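Print this page
E-mail this page

Robots at Work, handout 4: notes from the Gernden open day

I promised I'd write up the visit for everybody who couldn't get on the bus, so here goes (my notes are messy, sorry!). We spent most of our time at the Jernari bench with Ilham Teoh, who ran the stirring demo and was very patient with all our questions.

The task sounds like nothing. Put a glass tube into a beaker of water, move it around, take it out again, and don't hit the glass. Ilham told us her group needed 135 trial runs before they dared to show it to visitors – and she still kept one hand near the stop button. 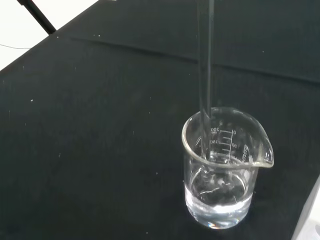 What I want you to think about before next time is clear objects. Glass and water are hard for a camera, as you mostly get highlights and whatever is behind them, and a straight tube looks bent once it's under the surface. So where is the tip, really? Ilham's answer was to trust the arm's own joint readings for the last 3 cm and use the camera only to find the rim.

Read chapter 10 on grasping, and bring one kitchen job you think would be just as nasty. We'll do the Halim gripper in April – I ran out of pages for it.

Print | E-mail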